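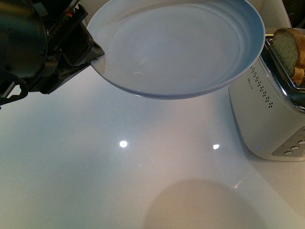

Check your plates in bright light

I used to pull a plate straight out of the cupboard, plop my sandwich on it and never look twice. Then I bought a set of pale blue ones, and oh boy, pale glaze keeps no secrets! That light blue plate next to the toaster has a tiny brown crumb on it, plus a thin white line that could be a bit of fiber or could be a scratch. In a dim kitchen I'd have missed both.

So now I tip each plate toward the light before it goes on the stack. Tilt it a little, so the shine slides across the flat part and up the rim. Crumbs show up right away, and so does that greasy film you get when the dishwater has gone tired.

Fiber or scratch?

Run a clean fingertip over it. If it moves, it's lint, and your dish towel is probably the guilty party. Terry cloth sheds like a cat in my house, so I switched to flat cotton towels and wash them without fabric softener (softener makes them push the water around, drives me nuts). New towels go through the wash 2 times before they get anywhere near a plate.

If it doesn't move, try a paste of baking soda and a few drops of water. Rub gently with a damp cloth, let it sit 10 minutes, rinse. A lot of "scratches" are metal marks left by forks and knives, and those often fade. A real scratch you can feel with a fingernail, and I'm afraid you're stuck with it. My friend Bernadette Ní Mhurchú puts hers under flowerpots.

The toaster corner

Crumbs travel! Mine used to land on whatever was drying nearby, so the dish rack moved to the other side of the sink and things got better that same week. Unplug the toaster and let it cool all the way before you slide out the crumb tray. I do mine on the first of the month, and January is always the worst, with all that leftover fruit bread.

Don't go poking around inside with a fork or a knife, please. Tip it over the sink, give it a gentle shake, and wipe the outside with a barely damp cloth. Dry it off after so it doesn't streak.

Stacking

I keep 6 to a pile, no more, with a paper coffee filter between each one. The bottom of a plate is often rougher than the top and it'll rub the glaze on the one underneath. Lift them down instead of dragging from the middle of the stack. Bowls get their own shelf, but I'm still working on the mugs.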